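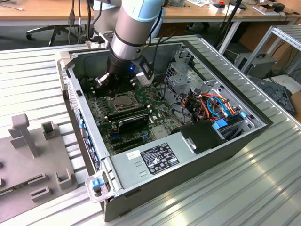

Festuter Forum Archive, release 11

Text dump of the Festuter message boards and the attached IRC channel, with an index of comic pages discussed in the threads. Festuter was a fan forum for the webcomic Lestley and its spin-offs. The boards are closed to new posts. The archive is kept for people who study fan communities, and for former members who want to find their old threads.

Last updated: 09/07/2024

Contents

boards/ — one file per thread, UTF-8, oldest post first
irc/ — one file per channel session, times in UTC
comics/index.tsv — page titles, issue, first thread that mentions the page
people/aliases.tsv — user names known to belong to the same account
wiki/ — last saved revision of each article in the Selberg wiki
CHANGES
LICENSE

The comic pages themselves are not included. The index gives titles and issue numbers only.

Thread files

Each post starts with a header line made of four tab-separated fields: post number, user name, time, and edit flag. The body follows and ends with a line holding a single period. A period that stood alone in the original post has been doubled.

The edit flag is 0 for a post that was never edited, 1 for a post edited by its author, and 2 for a post edited by a moderator. The board software kept only the last version, so earlier wording is lost unless someone quoted it. Quotes are left exactly as the quoting user had them, including quotes that were altered as a joke. Several long arguments in the Nanayakkara subforum turn on altered quotes. Check the post number before citing one.

Post numbers have gaps. A gap means the post was deleted before the crawl or withheld from this release. The two cases are not marked separately.

IRC sessions

A session is a run of lines with no silence longer than 30 minutes. Join and part messages are dropped. Nick changes are kept, as many of the disputes in the channel involve members posing as each other or as characters from the comic. The alias table does not try to settle who was behind a given nick unless the account owner said so on the boards.

Sessions were pieced together from logs sent in by members. Where two logs of the same session disagree, the longer one is used and the other is saved with the suffix .alt. Clocks were often wrong. Times within a session are in order, but times across sessions can be off by an hour or more.

Wiki articles

The Selberg wiki was run by a splinter group of Festuter members and is hostile to some of the people it covers. Its articles on the "Rooftop" storyline and the November ban wave are the most detailed accounts in the archive — they are also the least neutral. Claims cited only to private messages have been kept, with the tag [pm] added at the end of the sentence. The tag is ours.

What was removed

Real names, street addresses, phone numbers and email addresses are replaced with [removed]. Threads started by users who gave their age as under 18 are left out in full. Private messages are left out. Account owners may ask for their posts to be withheld; 23 accounts are withheld in this release. Replies to those accounts remain, with the user name replaced by a fixed code such as W07.

Known problems

Smileys from the old board theme come out as file names in colons.
Signatures were joined to the post body in threads with fewer than 50 posts. A fix is planned.
Poll results are missing. Poll questions survive as the first line of the opening post.
Nine thread titles contain broken accents and were left as found.

Use

Research and personal reading are allowed under the terms in LICENSE. Do not use the alias table to contact former members. Do not try to match withheld codes to accounts. When citing, give the release number, the file path and the post number.

Requests for removal go through the form linked in LICENSE. Include the user name and the thread path if you have it. Changes appear in the next release and are noted in CHANGES by file path only.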